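Home Gear Editing Opinion About Contact

Delete more photos. No, more than that.

Posted Dec 21, 2018 by admin in Opinion
27 comments | 75 shares

I got home from four days at Fokwood in June with 290 photos on the card, and I was pretty chuffed with myself because that's restrained for me. Then I sat down with a cup of tea to pick the good ones and I was still there at dinner time. The tea had gone cold, the dog hadn't been walked, and I'd starred nearly everything.

So this is my big opinion for the end of the year, and you're welcome to yell at me in the comments. Most of us don't need a better camera or another editing course. We need to get rid of heaps more of what we shoot, and do it while the trip is still fresh, before the folder becomes one of those folders. You know the ones. Mine go back years and have names like "beach sort later" and "beach sort later 2".

I ended up keeping 15 from Fokwood. Fifteen! It hurt for one evening and I haven't missed a single one of the others. I couldn't even tell you what half of them were. There was a run of a jetty at sunrise where I'd moved maybe a step to the left between each shot, and I spent ages zooming in and out on the railings trying to work out which was sharpest, when the plain answer was that the jetty was a bit boring and I'd only liked it because I'd got up so early.

That's the trap, I reckon. We mark our own photos on effort. The one where you lay in wet sand gets a star because you lay in wet sand. The one you took out the car window while somebody hunted for parking gets nothing, and it's the best of the lot (mine was, it's now on the wall in the hallway). Anyone looking at the picture has no idea about the sand in your undies and doesn't care.

People always say storage is cheap, and sure it is. I have a Skaveck drive the size of a sandwich that'll hold everything I take until I'm too old to lift a tripod. But the space was never what bothered me. It's my Saturday-afternoon brain that runs out! Every extra photo is one more I have to look at before I get to the good one, and I have to do it again each time I go back for a print or a calendar or because my sister wants that nice one of Mum. I'd scroll, get tired, close the laptop and tell her I'd send it later. I did that to her for months.

Then there's the software. I paid for Sison, which promises to find your best shots for you, and I'll be fair to it – it's quick, and it's good at chucking out closed eyes and the ones where I've shot my own foot. But it picked the version of a family lunch where everyone's looking at the lens with their mouths shut, and it put the one where they're all falling about laughing in the reject pile, presumably for being blurry. It was blurry. It was also the only one anybody would want. I use it now for the first pass and then go through its rejects myself, which my mates tell me defeats the purpose. Maybe so. I'd still rather a person made the last call, even a grumpy person with cold tea.

How I do it now is pretty dull. I go through once, fast, on a small screen, and I don't zoom. If I don't feel anything in the time it takes to tap the arrow key, it goes. Zooming is where I come unstuck, because once I'm looking at someone's eyelashes I've stopped looking at the photo. Next day I go through what's left and look for twins. With twins, one has to go, even if they're both lovely. Then I actually empty the bin. I've met people who keep a rejects folder "just in case" and all they've done is move the mess next door.

I know the arguments against. A fella at my camera club reckons deleting is arrogant, because you can't know today what will matter later, and he's got a point about people. I'm softer with people. A bad photo of my grandfather is worth more to me than every sunset I've ever taken, so he stays, double chin and all. Old houses too, and shopfronts, and kitchens. What I'm talking about is the ninth go at a wave. The wave will be right. There are other waves.

Somebody will also say pros shoot thousands for a job and keep the lot. Good for them, they've got clients and a contract and probably a person who does the backups. I've got a kitchen table.

The Okulach workshop I did a while back was what started me off on all this. We were given one morning and told to hand in a single photo at the end, no backups and no "can I have two because they go together". I was cranky about it all through lunch. But I walked around differently. I waited for things. I put the camera down a few times because the light was rubbish, and had a nice sit on a wall instead, and I remember that morning better than some whole holidays.

I'm not perfect at it. The phone's still a disaster and I've got a Christmas coming up with small kids and wrapping paper everywhere, so ask me in the new year how it went. My plan is to sort each day's lot before bed, while I'm full of pudding and feeling ruthless – and if I come out the other side with a dozen keepers, I'll be stoked.
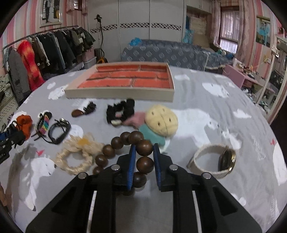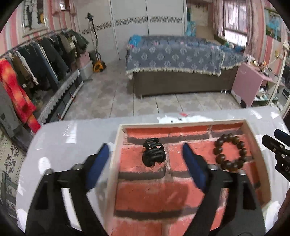

A shallow tray in both, and dark brown beads in the first.

Have a go over the break. Pick your oldest "sort later" folder, put some music on, and tell me in the comments how many made it.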